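Keeping newspaper clippings without losing the kitchen table

I've been cutting columns out of the paper since college, mostly opinion pieces and the letters page, and for years they lived in a heap next to the toaster.

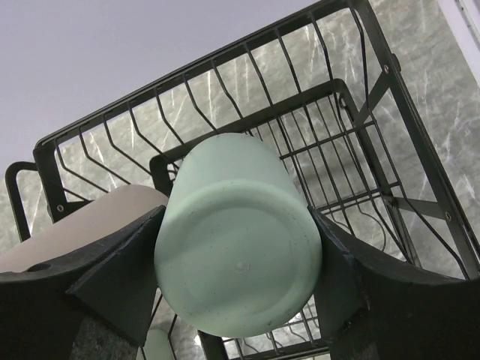

The heap is gone now, and a few of you asked how I did it after I grumbled about it in March, so here are my habits, good and bad.

Cut the same day. If I leave the Clerham Courier whole "for later" it ends up under the cat. I use a cheap craft knife and an old cutting board, and I cut wide so the date at the top comes along. If the date won't fit, I write it on the back in soft pencil – never ballpoint, it shows through newsprint.

Keep both sides of a fight. When a column about the Kullow bridge toll made me furious, I kept it, and then I kept the angry replies too, clipped together with a plastic clip (metal ones rust, and I have the orange stains to show for it). Reading them all in one go a year later is so much more fun than reading the one you agreed with!

Flat, dark and dry. My clippings go in a shirt box on the closet shelf, with plain acid-free paper between the ones I really care about. Don't use the basement. I lost 16 good ones down there, including Mayuree Panyasiri's whole series on the Nieto school closures, and I'm still sore about it.

Skip the tape. It goes yellow and then brown and then it lets go anyway. For a torn piece I slide the halves into a clear polyester sleeve and leave them be.

Photograph or scan before filing, and put the writer's last name first in the file name. I have 88 scans called "column" and I will never sort them out.

Ink on the table comes off with a damp cloth and a drop of dish soap. On painted wood go easy, and try it on a leg first. For fingers, a little cooking oil, then soap.

Leftover newsprint is great for windows, wet boots and the bottom of the compost pail. My neighbor Gil-soo Jang wraps his green tomatoes in the sports section and swears by it. I've tried it with the editorials and they ripened fine, too.

Next time, what to do with magazines – I have 34 of them on the stairs.

51 shares | 16 comments

Contact | © Varnaron Home Notes | Back to top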